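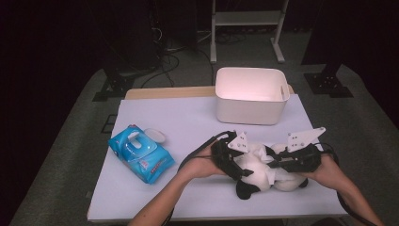

According to Roxana Huamán, soft objects were left out of the first round of the Pasus study for too long. She put it to the group in plain terms at the spring review: a policy that has only ever handled rigid items will close its fingers on a stuffed toy as if it were a block, and the results will say very little about homes. The group accepted the point, and the second round was planned with deformable items in every session.

Pasus: Two-Handed Demonstrations with Soft and Rigid Objects
Aug 12, 2026
By Shoaib Qureshi, Lotik Laboratory

This gallery page accompanies the second Pasus results note from the Lotik Laboratory. The study asks whether demonstrations recorded with hand-held grippers, with no robot arm present during recording, can be used to train a two-armed system in household tidying tasks. The work was carried out in the Llanos room, and the evaluation was run on the laboratory's Prunent platform.

At the table
A plush panda held between two hand-held grippers, with a storage bin and a pack of wet wipes on the same sheet. The perforated white finger plates are the contact surfaces used throughout the second round.

Method
Each operator holds one gripper in each hand and works at a covered table. The task is stated before recording begins and is not repeated during it. Operators are asked to work at a natural pace, to keep both grippers in view when they are in use, and to finish a motion once it has been started. Corrections made in the course of a motion are kept in the record.

The second round comprised 181 demonstrations. Of these, 100 involved at least one soft object. A further 20 were set aside before training and used only to check the alignment of the recorded hand paths with the camera view. Object positions were changed between demonstrations according to a printed schedule prepared by Noboru Nomura.

Earlier recordings had used a single gripper. The change to two was made after it became clear that long or loosely filled objects turned in the grasp when held at one point. With two contacts, an operator can support the object and reorient it before release. This also introduces a timing problem, as the two sides must let go in the correct order. The training procedure therefore treats the opening of each gripper as a separate signal.

Result
Policies trained on the mixed set placed soft objects more reliably than those trained on rigid objects alone. Performance on rigid objects was unchanged within the limits of the test. The most frequent remaining error was late release: one side opened while the other continued to hold, and the object was pulled away from its intended position. This error was most common with objects that compress unevenly.

The laboratory does not regard the present result as evidence of general household ability. All evaluation was performed in one room, under fixed lighting, with objects of a size that can be handled on a table. A third round, to begin in September, will include folded cloth and partly filled bags. The printed position schedule and the operator instructions are available on written request.

Comments (4)

Rosaura Carhuamaca
Were the same operators used for both rounds? Hand speed varies a good deal between people, and I would expect it to affect the release timing you describe.

Shoaib Qureshi
Two operators took part in both rounds and the others joined for the second. A breakdown by operator is included in the appendix to the results note.

Nilton Cáceres
We saw the same late release with stuffed items in our own tests. Slowing the playback helped a little, but the arms then tended to drift before the second side opened. I would be interested to know whether separate signals for each gripper reduced the drift as well.

Noboru Nomura
Drift was not measured directly in this round. It has been added to the list of quantities to be logged in the next one.

Contact: Pasus Study Office, Lotik Laboratory | © 2026 Lotik Laboratory. All rights reserved. | Back to top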